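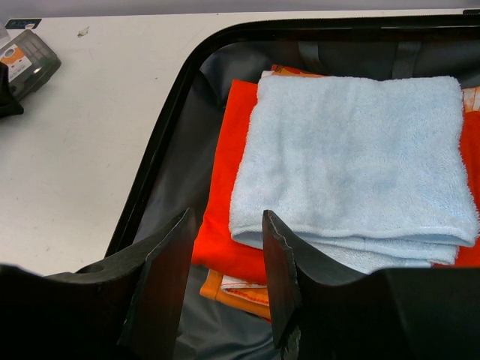 Packing Talk > Carry-on or checked > Do you bring your own towel?

dtully44
Started February 2023

Okay, settle something for me. Two weeks at my cousin's rental in Ginden, and the listing says "linens provided," which last time meant one scratchy hand towel per adult. I want to bring my own bath towel. My sister says I'm wasting half a suitcase. Who's right?

zavala_nat
You are! I always bring one. Fold it in thirds the long way, then over on itself, and put it in LAST so it's on top when you open the case. You get in late, you want a shower, there it is. Shirts go flat underneath and the towel kind of holds them down.

facundoq
Gotta disagree. Terry cloth is the worst thing you can pack. It's bulky, and it takes forever to dry if you have to move on in the morning. I switched to a thin travel towel years ago and got room back for a second pair of shoes.

zavala_nat
Those thin ones feel like drying off with a raincoat, sorry.

facundoq
You get used to it.

dtully44
I don't want to get used to it, I'm on vacation lol

Heri_C
Put it on the bottom. Soft stuff on top just gets squashed by the lid and puffs up again the minute you unzip. And whatever you do, buckle the inside straps over the pile. My wife never uses them and her side looks like a laundry hamper by the time we reach Pronddale.

divya.i
Do the straps really do anything? Mine slip off the towel every time. I roll everything now and skip them.

Heri_C
Pull them snug before you add the small stuff. If you roll, sure, they're not much help.

divya.i
One more thing, wash a new red anything before it travels next to a light towel. I had a red beach wrap bleed all over a damp one on the way home from Pacheco. Pink forever.

dtully44
Oh no, good call. Mine's going through the wash tonight, twice. Towel is coming with me, on top, straps buckled. I'll tell my sister it was unanimous.

facundoq
It was not unanimous.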